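Okay, so a few of you asked how the night guard thing went, and I've been promising to write it up since March, so settle in, this is going to take a few posts.

Background for anyone new: I grind my teeth. I've apparently been doing it for years. My husband Vaughan used to say it sounded like somebody walking on gravel in the next room, and I thought he was exaggerating until I cracked a molar on a piece of toast. Toast! Not even the crust.

My dentist is Dr. Cartwright over in Tremlow (if you're local and nervous about the dentist, go see her, she's lovely and she warms her hands first). She showed me the flat spots on my front teeth with the little mirror and I could have cried. You don't see it happening because you look at the same teeth every day.

There were two ways to go. One was the boil-and-bite kind from the drugstore, which I had already tried and kept finding on the floor in the morning. The other was a custom one made from a scan of my teeth. The custom one came to $376 and my insurance paid 60 of it, so do call your plan first and ask, because mine had it listed under a heading I would never have thought to look for.

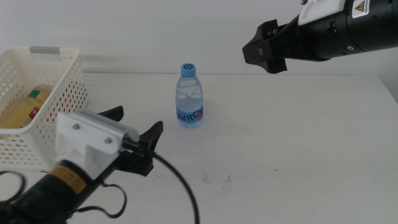 The scan was so much better than the old goopy trays, by the way. I have a terrible gag reflex and I'd been dreading it for days. She just ran a little wand along my teeth and we watched them show up on the screen. Then the file went off to the lab and I went home and waited.

First night, I'll be truthful with you, I hated it. I drooled, I talked funny, and I took it out at 4 in the morning and put it on the nightstand. Second night, same thing. I called the office feeling like a quitter, and Maxine Donnelly at the front desk (who has worn one for ages herself) told me to put it in while I was reading or watching TV, so my mouth could get bored with it before I tried to sleep. Best advice of the whole business.

It was also pinching a little on the upper left. I figured that was just how they felt and I'd have to toughen up. Please don't do that! I went back in, she shaved down one tiny spot, and I was out the door again before my parking ran out. No charge for the adjustment either.

For cleaning, I rinse it in cool water as soon as it comes out, brush it with a soft brush and a drop of dish soap, and let it air dry before it goes in the case. No hot water, it can warp. I was told to skip regular toothpaste too, as it's gritty enough to scratch the plastic.

So where am I now? I wear it every night, my jaw doesn't ache at breakfast, and I've had far fewer of those headaches by my temples. Vaughan says the gravel has stopped. The molar got its crown and is behaving itself. I'll do a separate thread on the crown, as that one had some drama.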